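Cuaderno de taller, tintura y acabados. Miércoles, diciembre
Solidez del azul reactivo en algodón: segunda serie, lote Wieser
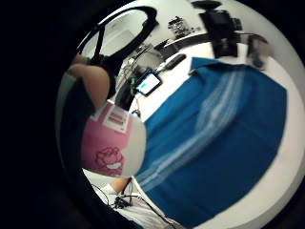
Punto de partida

La primera serie dio demasiada dispersión entre probetas del mismo baño. Valentin sospechaba del agua y yo del tejido. Se repite todo con agua desionizada y con una sola pieza de algodón Wieser, ligamento tafetán, descrudada en el taller. Queda fuera de esta serie el algodón de Pestamside, que venía con un apresto que no conseguimos eliminar con el lavado alcalino normal.

Colorante: azul reactivo de Noltex, bote nuevo. El bote anterior llevaba abierto desde el verano y se descarta para ensayos; puede gastarse en pruebas de estampación.

Preparación

Descrudado con carbonato sódico y tensioactivo no iónico, una hora a ebullición, tres aclarados. Prueba de la gota después del secado: absorción inmediata en el centro, algo más lenta junto a uno de los orillos. Se recortan los dos orillos y no se usan.

Probetas cortadas al hilo, marcadas con puntada en una esquina (el rotulador textil migró en la serie anterior y manchó el testigo). Peso en seco de cada juego: 136 g. Acondicionadas toda la noche antes de pesar.

Baño

Volumen 800 ml en los tres vasos. Sal disuelta aparte y añadida en dos veces. Colorante empastado con agua templada, sin grumos visibles tras colar por malla fina. El álcali entra a los veinte minutos de agotamiento, con las probetas levantadas para no recibirlo de golpe.

Vaso A: receta base.
Vaso B: receta base, con el álcali repartido en tres adiciones.
Vaso C: receta base, con fijación prolongada media hora.

Temperatura a 60 °C. El vaso C bajó a 56 durante unos minutos por un contacto flojo en la placa. Anotado por si aparece en los resultados. Habría que cambiar el cable antes de la próxima serie; Pravesh tiene uno de repuesto en el armario de las balanzas.

Enjabonado y aclarado

Dos aclarados en frío, uno a 50 °C, enjabonado a ebullición durante quince minutos, y vuelta a aclarar hasta agua clara. A y B necesitaron cuatro aclarados finales. C necesitó seis, lo que apunta a más colorante hidrolizado sin fijar. Guardo 200 ml del último aclarado de cada vaso, en frascos ámbar, para leer absorbancia cuando vuelva a estar libre el espectrofotómetro.

Secado en horizontal, a la sombra. En tendedero vertical la serie anterior mostró un gradiente de tono hacia el borde inferior.

Resultados provisionales

Escala de grises, evaluación visual en cabina, dos observadores (Nadja y yo):

Lavado, cambio de color: A 4, B 4-5, C 4.
Lavado, descarga sobre testigo de algodón: A 3-4, B 4, C 3.
Frote en seco: A 4-5, B 4-5, C 4.
Frote en húmedo: A 3, B 3-4, C 2-3.

Nadja puntúa medio grado más bajo que yo en frote húmedo, de forma sistemática. Se anota su valor.

La uniformidad dentro de cada vaso es mucho mejor que en la primera serie. No puedo separar el efecto del agua del efecto del tejido, porque se cambiaron a la vez. Error de planteamiento mío.

Observaciones

El reparto del álcali en B parece la mejora más clara, aunque con un solo vaso por variante no se puede afirmar gran cosa. La fijación larga de C no compensa en ninguna de las pruebas, y además arrastra la duda de la caída de temperatura.

Gaétan pregunta si el procedimiento sirve para la manta de muestras de Bralalstead, que pide frote húmedo de 3 como mínimo. Con B se llega. Con A, justo. No le confirmo nada hasta repetir.

Pendiente

Repetir B por triplicado, mismo bote y misma pieza.
Repetir A con agua de red y tejido Wieser, para aislar la variable.
Pedir testigos multifibra, quedan dos tiras.
Calibrar la balanza pequeña: con la pesa de 500 g se desvía en el segundo decimal.
Solidez a la luz: probetas A y B a la lámpara desde esta tarde, media cara tapada con cartulina. Revisar la semana que viene.
Devolver a Hubert la cubeta grande de acero.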